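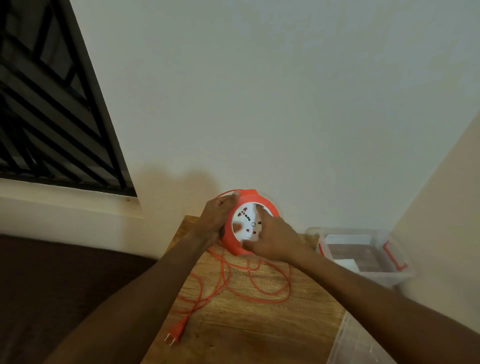

When does the new Fumatetti workshop in Beaulieu open to the public?
The doors open on 7 Nov 2022, and the first evening courses start in the same week.

BEAULIEU – Fumatetti, the association for household repair and reuse, announces the opening of its second workshop, in the former post office on Sestgate. The new place has 300 square meters on one floor. It will offer repair evenings, short courses and a tool library for the residents of Beaulieu and the villages near it.

The first workshop, on the other side of the river, became too small last year. At the end of August, 517 persons were members of the association, and the waiting time for a place at a repair evening was almost 10 weeks. With the Sestgate workshop, the association wants to bring this time down to two weeks before the spring.

"People do not want to wait two months for a toaster," said Gaëtan Arnaud, director of Fumatetti. "They buy a new one, and the old one goes in the trash. I understand them very well. So we needed more tables and more evenings, and now we have both."

The workshop has 46 work places. The largest part is for small electrical appliances, lamps and cables. A second room is for sewing and for repair of bags and shoes, and the old counter hall of the post office will be used for bicycles. The original counter stays where it was – it is now the desk where visitors register and borrow tools.

Repair evenings are free for members. Visitors who are not members pay a small fee at the desk, and the price of spare parts is added when parts are needed. Every visitor works on his or her own object, together with a trained helper. Fumatetti does not accept microwave ovens, gas appliances or objects which one person cannot carry alone.

The course program for the winter includes an introduction to safe electrical work at home, a course on sewing machines, and a course on sharpening of kitchen knives and garden tools. The electrical course takes four evenings. It covers plugs, switches, fuses and the choice of a correct cable, and it asks for no knowledge before. Places are given in the order of registration.

The renovation of the building took seven months. The roof was repaired, the windows on the street side were replaced and a ramp was built at the entrance. The work was paid by the association from its own savings and by a contribution from Drasteo, a local supplier of workshop furniture, which also delivered the benches.

"We know that the neighbors were patient with the noise in August, and we thank them for it," said Gaëtan Arnaud. "They are all invited to have a coffee with us on the first evening."

The present workshop stays open with the same hours. Membership cards are valid in both places, and tools which were borrowed in one place can be returned in the other.

Registration for the courses is possible at the desk on Sestgate or by telephone during opening hours. Journalists who wish to visit the workshop before the opening are asked to contact the office of Fumatetti in Beaulieu.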